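Lace edging

Lace edging is a narrow strip of lace made to be sewn along the border of something else. It has one straight side, called the footing, which takes the stitches, and one shaped side, called the heading, which takes the compliments. Lace with two straight sides is an insertion, and lace with two shaped sides is a galloon. The distinctions matter a great deal to people who sell lace and to almost no one who buys it.

Origins

Edgings grew out of the plain business of keeping cloth from fraying. A hem does the job perfectly well, but a hem doesn't tell the neighbors anything. By the sixteenth century the finishing of collars and cuffs had become a trade of its own in Italy and Flanders, and various governments passed laws against wearing too much of it. The laws were widely ignored, especially by the sort of people who wrote them.

Methods

Needle lace is built up from looped stitches with a single needle and thread. Bobbin lace is made by crossing and twisting many threads over a pillow, each wound on its own bobbin. Crochet edging needs only a hook, and so became the usual choice for anyone with a household to run. Most edging sold today is made by machine, as it has been since the nineteenth century, when manufacturers learned to copy handwork closely enough to start arguments that continue at antique fairs.

The Celorham edging

One regional pattern with a small but stubborn following is the Celorham edging, a crochet border worked in shallow scallops of five loops each. It is usually credited to Fionnuala Mulcahy, a schoolteacher who taught it to her older pupils on wet afternoons. The Ó Gríofa family, who kept a draper's shop in the same town, claimed to have sold the pattern before she arrived. Their surviving order book lists about 1060 yards of "town edging" without saying what it looked like – a gap that both sides regard as proof.
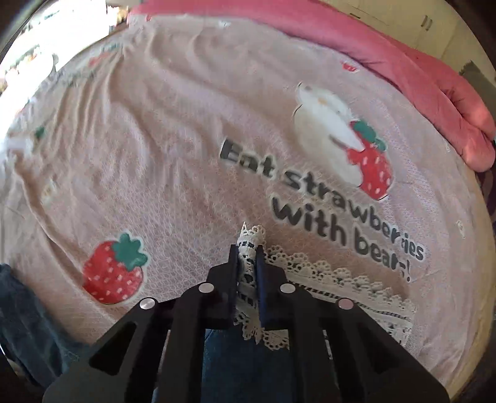 A later version, known as Divell, swaps the five loops for four and adds a row of small picots. It is quicker to work and uses less thread, and purists have never forgiven it for either.

Uses

Edging has been put on pillowcases, petticoats, christening gowns, altar cloths, handkerchiefs and the fronts of kitchen shelves. The last of these was once a sign of a well-kept house and is now mostly a way of collecting dust in an attractive shape. Dressmakers generally allow extra length at corners, where the lace must be gathered or mitered to lie flat. Many older tablecloths record the moment when somebody didn't.

Care

Cotton edging can usually be washed by hand in cool water and dried flat. Starch helps it keep its shape. Old lace is best kept away from sunlight and rolled on a tube, as folds weaken the thread over time. The trade name Claka, sometimes found on the cards of older trimmings, refers to a stiffening finish that comes out in the first wash.

See also: Bobbin lace; Crochet; Galloon; Picot; Sumptuary law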